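Moving to robot cleaners at work, what happens to the evening shift?
Posted in Work and Jobs, Wendness board

Hi all, quick one as Im on break. I'm on evening cleaning at an office block in Wendness, 3 of us on the team. Been told by Mudaliar (the contractor) that floor robots are coming in and our hours are "under review". Has anyone been through this? Do they cut you or move you? And who sorts the thing out when it gets stuck, because I bet it's us. No training mentioned so far. I'm 58 and not keen on starting again somewhere.

Lamduan Kamolrat
We had ours put in at Pridstead in August. Nobody got sacked but evening went from 4 hours to 3, so read your contract NOW, check if hours are guaranteed or just "typical". Get the review in writing. Ask for a meeting, take your rep if you've got one.

Day to day: less mopping, more picking up after people before it can run. Chairs, cables, bags. Edges and corners still by hand. Also they gave us a tablet and expected us to just know it. Ask for paid training, and ask who is on the hook if it bumps something. We didn't ask and spent 2 weeks arguing over it.

My knees are better, I'll say that. Pay the same per hour, so less overall. Swings and roundabouts.

tidyup_dan
depends on the firm. ours went back in its box after a month lol

Lamduan Kamolrat
Forgot to add, they do a computer mock-up of the rooms first to try the routes out. Ask to see it, you know the floors and they don't. Skirting lines and anything stood near the wall, thats where I'd look. Plain bit of dark floor with a mountain picture on the wall behind, that sort of thing:
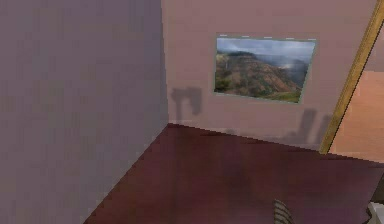 Bautista Núñez
Agree on getting it in writing. Would add, ask whether the lost hours can go on day shift instead. Mine did, and I only found out by asking.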